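Facilities Service Desk
Ticket category: Furniture and surfaces
Location: Firnitz Building, Room 11
Item: White work table, Trulwood
Status: Resolved, monitoring until end of April

Summary of request

The occupants of Room 11 reported that small articles placed on the white work table did not remain where they were set down. Round and cylindrical items were said to move slowly toward the window side. A pale ring had also been noted on the tabletop, and the requester asked whether the surface required replacement.

Initial response

The service desk acknowledged the request at 9:15 a.m. and asked the occupants to refrain from placing open drinks on the table until an inspection had been completed. The requester was also asked to confirm whether the table had been moved recently. The reply stated that it had been shifted toward the wall when the carpet tiles were replaced by Sönmez.

Inspection

The technician attended at 2 p.m. A spirit level placed along the long side showed a fall toward the window. Two of the leveling feet had been wound fully in, presumably to allow the table to be slid across the floor, and had not been reset. The frame joints were checked and found tight. No damage to the legs was recorded.

The ring was found to be residue from a cleaning product. It was removed with warm water and a soft cloth. The finish beneath it was intact, and replacement of the top is not recommended.

Action taken

Both feet were wound out and locked, and the table was leveled in both directions. The occupants then returned their articles to the surface. A water bottle laid on its side was left in place for 15 minutes as an informal check, and no movement was observed.
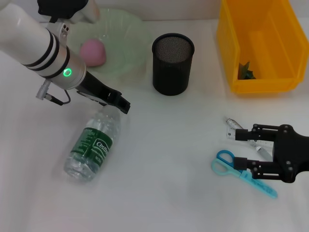
Room 11, work table: bottle on its side, with bowl, mesh pencil cup and yellow bin behind.

The requester confirmed by reply that the table was satisfactory and agreed to the ticket being moved to monitoring.

Guidance to occupants

Please do not slide the table. If it must be relocated, submit a request under "Furniture, move" and allow two working days. The feet must be reset after every move, including moves within the same room.

Bottles should be kept capped while on the table. Spills should be wiped up promptly with a damp cloth. The Tokia spray cleaner stocked in the supply closet is intended for glass and should not be used on this finish.

Related requests

A second table of the same model in the adjoining room was checked during the visit and required no adjustment. The carpet contractor has been asked to notify this office before moving furniture in future work.

Next action: recheck level at the end of the month. If no further movement is reported, the ticket will be closed without additional notice.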